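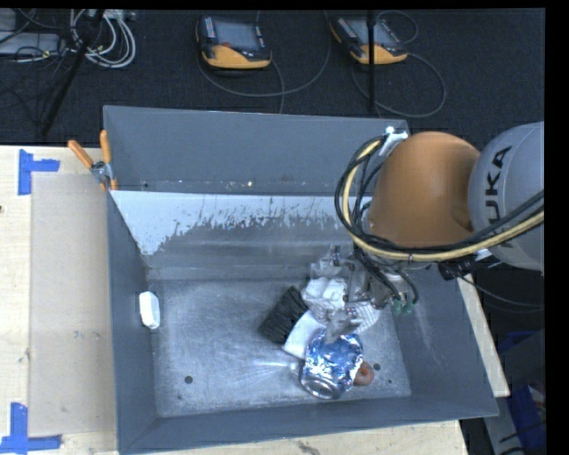 Seo-ah Maeng says she knew in the second quarter that her team would win, even when the scoreboard did not agree with her. The Senport point guard was speaking in the hallway after the Senport women's basketball team beat Castillo 72–67 at the Muralo Arena, in the first game of the new season.

"We were behind, but they were breathing very hard," Maeng said. "I told Rowena, keep running, they will not run with us in the fourth."

Senport was down by 12 points shortly before halftime. Castillo had made most of its shots from the corners, and the Senport defense was slow to come out to them. Head coach Imelda Macaraeg used two timeouts in the first half and changed to a zone defense after the second one. The lead was down to seven at the break.

The third quarter was even. Forward Rowena Ocampo, who missed the end of last season with an injury to her left knee, came in from the bench and took rebounds on both ends of the floor. Senport tied the game for the first time early in the fourth quarter, on a layup by Maeng after a steal near the center line. Castillo answered with a three-pointer and then did not score again for almost four minutes.

Ocampo gave Senport its first lead with a short jump shot from the left side. Castillo came back to within one point in the last minute, but Maeng made four free throws in a row and the visitors missed two shots from distance.

"I am pleased with the result and I am less pleased with the first 15 minutes," said Macaraeg. "In practice we have talked a lot about the corners. Castillo has played this way for three years, so it was not a surprise for anybody in our locker room. We will look at it again before the next game."

Macaraeg also had good words for Ocampo, who had a limit on her playing time on the advice of the medical staff.

"Rowena wanted more minutes and she told me so, more than once," the coach said. "The answer was no. She will get more when the doctor says it."

Ocampo said that the knee felt normal and that she thought about it only in the warm-up. "After the first contact I forgot it," she said. "I was more worried about my shooting – I have not played a real game since February."

Maeng finished with 24 points, the most on either team. Ocampo had 11 points and nine rebounds. Remedios Cabrera added 10 points for Senport, all of them in the second half. She also guarded Castillo's best shooter in the closing minutes.

The attendance was 326, a good number for a September evening game. The doors were opened late because of a problem with the ticket printer, and the club thanks the spectators who waited outside for their patience. Tickets which could not be scanned at the door remain valid for the next home game and can be exchanged at the ticket window.

TEAM NEWS

Center Noemi Mercado did not play because of a cold and is expected to practice again this week. Her father, Noel Mercado, continues as assistant coach and will lead the under-18 team until a new coach is found for that group.

The club has also confirmed that Cabrera will be team captain for the season. The players voted before the final preseason practice.

"I did not make a speech," Cabrera said. "I said thank you and then we did the running drills."

NEXT GAME

Senport travels to Mevthorpe for its second game. Mevthorpe lost its opener away from home but won both meetings between the teams last season. Tip-off is at 7 p.m. A bus for supporters leaves from the main parking lot of the Muralo Arena at 4:30 p.m. Seats on the bus must be reserved at the club office, and payment is made to the driver.

The return game against Castillo will be played in the second half of the season.

SCORE BY QUARTERS

Castillo 20 19 15 13 – 67
Senport 14 18 15 25 – 72

Reporters who wish to speak with players or coaches before the Mevthorpe game are asked to contact the club office by noon on the day before the game. Interviews are possible after the morning practice.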